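November, 14:20 -- hand gripper 2, Zallis bench

Left finger was closing late again. I took out the lower pivot pins, cleaned them and put a little Vollitz grease. Blue pads stay, they are still good.
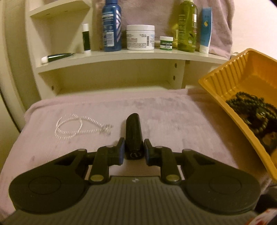
Next is the zero point. I close the fingers by hand, 3 times, and write the encoder value each time. Last one was 1005.

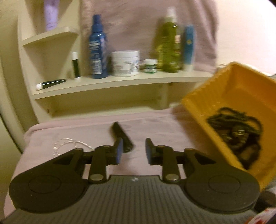
Plosard replied that 1005 is inside the limit, but the upper screws should be checked also.

Checked, one was loose -- tightened. 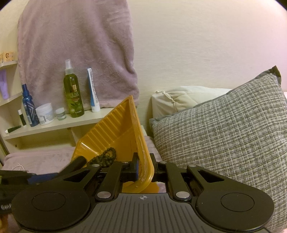 Next check after 600 cycles.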